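Section 4: Setting Up the Wash and Getting the Lint Out

If you've followed me through sections 1 to 3, your machine is level, the hoses are tight and the transit bolts are in a jar somewhere. Good. Now comes the part I enjoy, setting the thing up so it washes the way you want and doesn't fill your towels with fluff.

I wrote this for the Grirness owners' pages, and I've lived with three different washers in seven years (two house moves and one flood, don't ask). Menus and names vary from maker to maker, so keep your own booklet next to you. If it says something different from me, go with the booklet.

Before you start

You'll want a towel you don't mind getting dirty, a shallow tray, an old toothbrush and a measuring cup. Switch the machine off at the wall. If it has just finished a hot cycle, give it a good long while before you open anything down by the floor.

4.1 First run, empty

1. Check that the water is on. I know, I know. I've forgotten it twice.

2. Take everything out of the drum, including the plastic bag with the spare hose clips that every factory seems to hide in there.

3. Pick the cotton program at 70 degrees, or the nearest one your machine offers.

4. Put half a cup of plain detergent in the main wash compartment. No softener.

5. Start it and stay nearby for the fill. Run your hand along both hoses and feel for drips.

6. When it finishes, wipe the door seal and leave the door ajar.

Note: a faint rubbery smell on the first run is normal. If it's still there after 3 hot washes, call the shop.

4.2 Setting the water hardness

This is the step people skip, and it makes more difference to your towels than any fancy powder! Look up the hardness for your area on your water company's site. Out in Vilden, where I live, it's very hard indeed, and my first washer had scale on the heater like the inside of an old kettle.

1. Open the settings menu. On many machines you hold two buttons together for a few seconds.

2. Find the hardness setting and choose soft, medium or hard. If there isn't one, go by the dosing table on the detergent box.

3. Save it, then turn the machine off and on again to make sure it stuck.

Caution: more detergent doesn't make up for a wrong setting. You get suds where you don't want them, and a rinse that goes on all evening.

4.3 Clearing the seal and the drum

Once a month is plenty for most homes, more if you have a shedding dog.

1. Pull back the fold of the door seal gently and feel all the way along the bottom. Coins collect there, and hair ties.

2. Wipe the fold with warm water and a drop of dish soap. Don't use bleach on the rubber – mine went sticky and had to be replaced.

3. Turn the drum slowly by hand and listen. A scrape or a rattle usually means something small has slipped through.

4. Go around the holes with the toothbrush if you see gray gunk.

5. On a stacked unit, do the same for each door, and use a step stool for the top one if you're short like me.

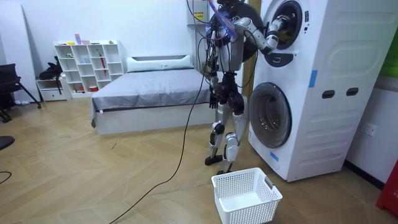
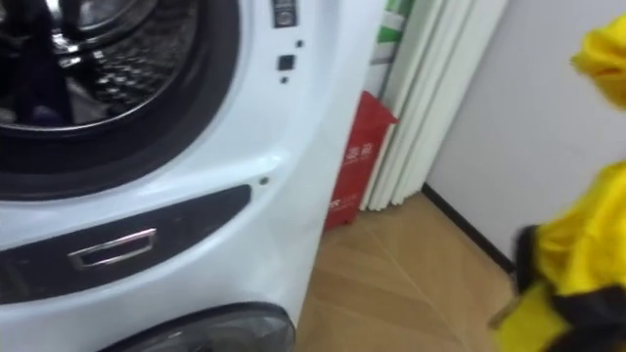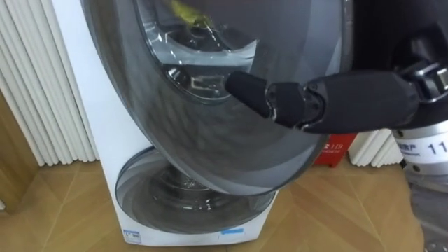
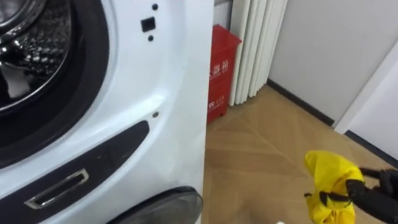 Lebrun wrote in to say that step 2 of the hardness part needs a warning. On an older machine the setting went back to medium every time the power was cut, and it took a winter of scratchy towels to notice, so now the menu gets checked after every storm.

I've tried that on mine and it held its setting, but it's a good habit and takes no time.

4.4 Spin speed

Jatov, the maker of my current washer, sets it to top speed out of the box. I turn it down for shirts and leave it up for towels and sheets.

1. Choose your program first, then the speed. Do it the other way and many machines quietly put it back.

2. For bedding, add a small towel or two to help the load balance.

3. If the drum keeps stopping and starting, pause, open up, untangle the load and try again.

Caution: never reach in while the drum is still turning, even slowly.

Section 5 covers the drain filter, which is where you'll need that tray.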